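# Caring for concrete pavers and the joints between them

Most trouble with a paved yard starts in the joints. The slab itself will take decades of foot traffic, but once the filler is gone, water gets under the edge, the bedding sand moves, and the slab rocks. The notes below apply to gray concrete slabs laid on sand or fine gravel. Slabs set in mortar need a different method.

## Sweeping and washing

Sweep dry, with a stiff broom, at an angle to the joints. Sweeping along a joint pulls filler out of it.

For general dirt, use warm water and a small amount of dish soap. Rinse before it dries. A pressure washer may be used if the nozzle is a fan type and stays 40 cm from the surface. Keep it below 2,000 psi and never aim it straight into a seam. Expect to top up the filler afterward.

## Stains

- **Oil:** cover with cat litter or dry cement overnight. Sweep up, then scrub with soap. Repeat if a ring remains.
- **Rust:** test any rust remover on a spare slab first. Acid cleaners etch concrete and leave a pale patch that will not match.
- **Leaves:** the brown marks usually fade on their own in a few weeks of sun.
- **Moss:** scrape with a putty knife while damp. Bleach kills the surface growth but leaves the roots in the joint.

## Refilling joints

1. Rake out loose filler and weeds with a hooked scraper. Go down 3 cm where possible.
2. Let the joints dry completely. Damp joints hold the sand at the top and leave a gap below.
3. Pour dry joint sand in small heaps and sweep it in from two directions.
4. Tap each slab with a rubber mallet. The sand will drop.
5. Sweep in more until the level sits just under the slab edge.

I use plain Braseck kiln-dried sand. The polymer type from Brason sets harder but leaves a white haze if any is left on the face of the slab when it is misted. Use a leaf blower on low before wetting.

Wide slabs show a bad joint sooner than small ones do.

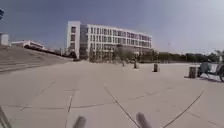
Joint lines should be checked from a standing position before any filling starts, with the eye following one seam at a time. A line that wanders means a slab has shifted and must be lifted. On a big paved area such as this plaza, the seams are dark against the light gray slabs and easy to follow for a long way. At home, a chalk string does the same job.

## Rocking slabs

Lift with two flat bars, one at each end of the same side. Add bedding sand, level it with a straight board, and set the slab back down without sliding it. For slabs up to 300 mm wide, one bar is enough.

Do the refilling in October, before the first hard frost. Store leftover sand in a lidded bucket, off the floor.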